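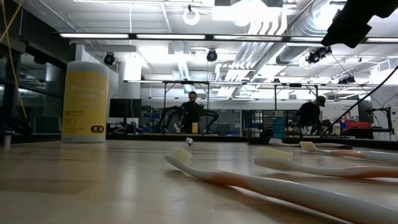 Toothbrushes on a wooden table.

Writing the Family House: Notes for Session 2
March 8, 2025, by Borghild Hovland

Last time we spoke about whose voice tells a family memoir. Today we take the house itself. Please bring your draft of the first page, even if it is short.

My own example is my grandmother's house at Tullivness. She lived in it for 41 years and then moved to two rooms in Bakilville. When I began to write, I put down everything I knew: the year of the roof, the price of the land, the name of the boat, Nava. It was correct and very dull. My aunt read it and asked me where was the smell of the stairs.

So, start with one room. Stay in it for a whole page before you open any door.
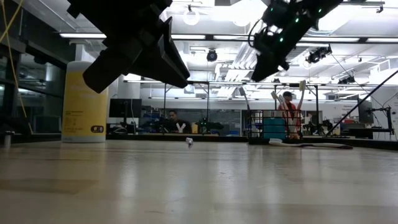
In my grandmother's kitchen the important place was the shelf over the stove. Each thing on it had its owner and its rule, and a child learned the rules before she learned to read. When you write such a shelf, choose one object and let it stand. A tall yellow container with small lines of print on its side, like the one on the table here, can be enough for a paragraph if you remember who was allowed to touch such a thing. Do not list the other objects only to be complete.

Exercise A (18 minutes). Write the room from the height you had as a child. No dates. 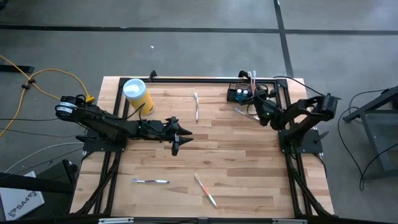

What to do when the family does not agree

My uncle says that the door was green. My mother says it was never painted. I kept both, and wrote who said which. You may also choose one and tell the reader you have chosen. I think it is a mistake to mix them into a third door which no person remembers.

With living relatives, show them the pages early. My first version had 127 pages, and my mother wanted two sentences to go. I took out one of them.

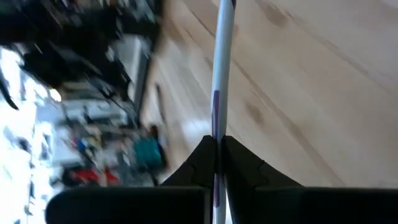

The other sentence stayed, and we still talk about it at Christmas. It was about the summer when she left for Garnura without telling her parents. She says now that it is fair, but too long.

Exercise B (at home). Ask two relatives about the same door, table or bed. Write both answers in their own words, then your own memory last.

3 comments | 2 shares
Copyright Borghild Hovland. Back to top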